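Linia House, bedroom and linen meeting, August 27, 2020

My minutes again, so apologies for the rambling! We started late as the kettle had to go on twice.

Last minutes: agreed, once I'd corrected the laundry bill from Birska (it was 752, I'd left a number off).

Item 1, dark clothes. We did this one upstairs, standing by the bed with the roses on it, and most of the talk was over the black fuzzy piece. I said fold it, two others said hang it, and we went back and forth for far too long. 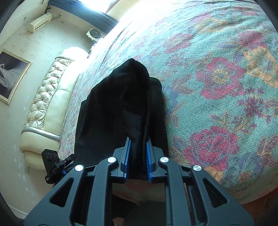

In the end it was put to a vote and hanging won by 3, so I'm buying padded hangers. Lazarević do a box of 20 and that should see us through the winter things. Anything velvety gets kept away from the wool, please, as I'm fed up with picking fluff off.

Item 2, lint. Still a nuisance on anything black! Someone suggested a damp cloth, someone else swears by sticky tape, and I've been asked to get a proper roller and stop moaning.
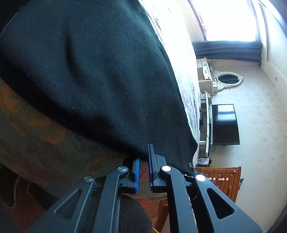 The plan is to brush all the black fabric before it goes away, and to do it on top of a blanket so the bedspreads don't catch the bits. We also agreed to stop piling things at the side of the bed (me included, I know).

Item 3, storage. Skornov quoted 100 for a chest with a lid. I like it, the rest want to measure the landing first. Left until September.

Any other business: the spare pillowcases are still missing. Please look in your own cupboards before blaming mine!

Next meeting after the autumn wash, tea and biscuits on me.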